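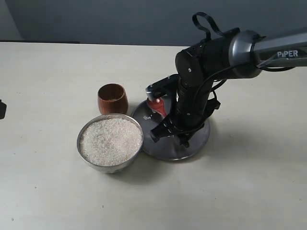 Werkilitz Rice Club / Visits

So we finally made it to the Thursday open day at Morrison, and I'm still full. Twenty-one of us squeezed onto the bus, which left late (thanks, Pirkis Street traffic!), and we walked in right as Ehsan Naseri was starting his talk on washing rice.

I loved how plain the setup was: a steel bowl filled almost to the top with uncooked white rice, a little wooden cup behind it, and a shiny lid with a bright red knob. I want that lid. I asked at the front desk if they sell them and got a very polite no.

Ehsan measures by the cup and never by weight, and he rinses until he gets bored, his words. Then we all crowded into room 401 to taste. The short grain won for me, though my sister went back for the jasmine twice and then a third time with pickles.

Parking is $10 if you drive, and the coffee is better upstairs. Next trip is the Flisel mill in January, bring a jacket!

Last updated: Thursday

Comments

Dot: I'm with your sister on the jasmine.

rinse_repeat: Does the bus stop at Flisel or do we walk from the station?

Marge: That little cup!! My grandma had one a lot like it.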